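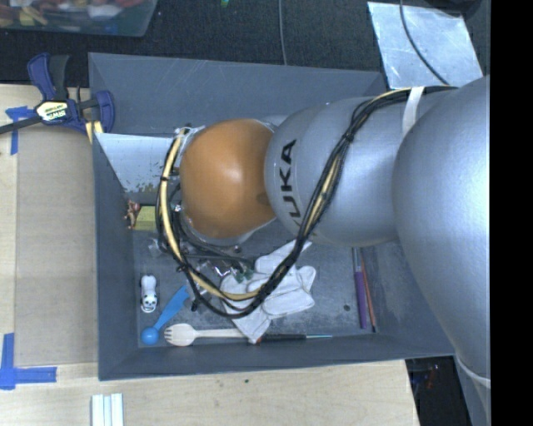

Veronika thinks I've got the alloy wrong, and she left a note on my bench to say so. Her view is that a commemorative coin people are meant to buy as savings ought to be as near pure as we can strike it, and that a buyer at the counter will ask about fineness before they even look at the design.

18 May 2023

Fair enough, and she's sold more of the things than I have! But the Zallska trial blanks are so soft at that fineness that the rims pick up marks just from being tipped out on the felt. I struck 20 this morning with the new obverse die and three went straight back in the melt pot with dings on the edge. Eskil says put each one in a capsule the moment it leaves the collar and stop fussing. Maybe - but then we need capsules, and the Dunne order still hasn't turned up.

The lettering is better, anyway. Ferdinand recut the legend a touch deeper and the small letters along the bottom fill properly now, even the S that was giving us grief. There's still a faint weak patch behind the highest bit of the relief, same place every time, so I'm fairly sure it's the two sides fighting over the same metal. I'd like to shift the reverse design round a little before we add any more pressure (I don't want to crack another die, thank you very much).

Scales: the big one drifted again after lunch. Zeroed it, checked it against the brass weight, fine until I opened the door. Draught, I suppose. Weighed everything twice.

Grendgate want 600 for the September launch, sealed cards and all, and they'd like the savings leaflet to go in the same box. Not my department, but someone should tell them the leaflet is bigger than the box.

To do: ask Thaddäus for the annealing times from the last batch, which he has in his blue book. Polish die 321. Reply to Veronika nicely.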